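Review: the Drirkico G2 two-finger gripper, seen at the Flotitent open day, Altthorpe

Flotitent sells and integrates small automation cells from a unit on the trading estate at Altthorpe. It holds an open day twice a year. I went in August with one purpose, to see the Drirkico G2 gripper handle small metal parts before deciding whether to order one for our second bench. We make and rework fittings in short runs, and the parts are picked and laid out by hand at present.

This review covers the gripper, the control software as far as I was allowed to use it, and the demonstration itself. I had the cell for most of an afternoon session. I have not run a G2 in my own workshop.

What it is

The G2 is an electric two-finger gripper with linkage-driven fingers. The fingers do not slide on a rail. They swing on pivots, and the tips follow an arc as they close. Drirkico also makes a parallel-rail unit, the P2, which costs more and was on a shelf at the open day without power. The G2 bolts to a standard wrist flange and takes a single cable for power and data. A wrist camera is offered as an option and was fitted on the demonstration unit.

The quoted maximum opening is 154 mm between the pads. I measured 149 mm with a steel rule, taken at the pad faces and not at the outer corners. The difference will not matter to most buyers. It would matter to me on one tray size, so I asked, and was told that the larger figure is taken without the replaceable pads fitted. The data sheet should say so.

Mass with the camera bracket is given as 1.2 kg. I did not weigh it.

Setting up

Flotitent had the arm mounted and homed before visitors arrived, so I cannot comment on first installation. Changing the pads was shown on request. Two screws hold each pad, the heads are reachable with the gripper at full opening, and the job took the demonstrator a few minutes. The screws are small and there is nothing to stop them dropping into the linkage. A captive screw would be an improvement.

Teaching a pick position is done by leading the arm by hand and pressing a button on the wrist. The button is stiff. The taught position can then be adjusted in the software in steps of a tenth of a millimetre. The software is plain and quick to learn. Two points against it: the force setting is given as a percentage with no conversion to newtons, and the undo command applies only to the last change.

The demonstration

The standard routine moved blocks from one side of the bench to the other and back again. It was reliable and not very informative. After it had finished I asked for a freer test, with mixed metal parts set out on the bench and the gripper jogged to each one in turn.

I kept notes of the attempts. Out of 42 picks, the gripper closed on the part and lifted it cleanly in all but five cases. Three of the failures were on the same type of short bar, placed tightly beside others of its kind. The fingers need clearance on both sides of the part, and because the tips swing, they need more of it than a parallel unit would. Anyone picking from close-packed rows should plan for spacers or a separate tool.

The other two failures were on thin stock lying flat. The arc of the fingertips means that the pads are at their lowest at one point of the stroke only. For a wide part the arm must come down further than for a narrow one. The software has a compensation setting for this, switched off by default. With it on, the fault did not come back in the time I had.

Long brackets were picked without trouble when approached near the middle. Approached near one end, they tilted in the pads. That is to be expected with any two-finger gripper of this size.

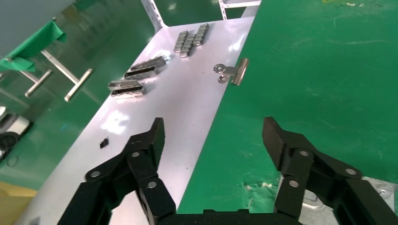

The gripper open over the bench, with the mixed metal parts laid out and a binder clip among them.

The wrist camera gives a usable view of both fingertips and the parts beyond them. The bench top at Flotitent is white and glossy, and reflections from the overhead lights were strong in places. Polished parts on a shiny white top are a hard case for any camera. I would fit a matt surface before blaming the vision software, and I have put one on my own list of costs.

Noise and heat

The gripper is quiet. The arm joints were louder than the fingers at all times. After the session the body of the gripper was warm to the hand but could be held without discomfort.

Compared with the Kwiatkowski unit

We have a Kwiatkowski pneumatic gripper on our first bench. It is faster to close and costs less to buy. It also needs an air line, gives two positions only, and has to be adjusted with a spanner when the part changes. For a run of one part I would keep the Kwiatkowski. For mixed work the G2 saves a good deal of changeover. The Kwiatkowski has proper dust seals. The G2 pivots are exposed, and Drirkico advises wiping them down weekly in a dusty shop. I would like to see a cover sold for it.

Delivery and support

The stated delivery time was 15 working days, with spare pads held in stock at Altthorpe. The warranty is one year and excludes the pads. A printed manual is supplied. The copy I looked through had clear wiring diagrams and a poor index.

The open day

Sessions were kept small and visitors were allowed to operate the equipment, which is less common than it should be. Bring your own parts. Flotitent will run them if told in advance, and I regret not doing so. Parking is limited, and the morning session was the busier of the two.

For: wide opening, quiet, easy to teach, good view from the wrist camera.
Against: needs clearance around each part, loose pad screws, force shown as a percentage, exposed pivots.

I have asked Flotitent for a two-week loan with the compensation setting enabled and a second set of narrower pads. I will add the results to this page when the loan is finished.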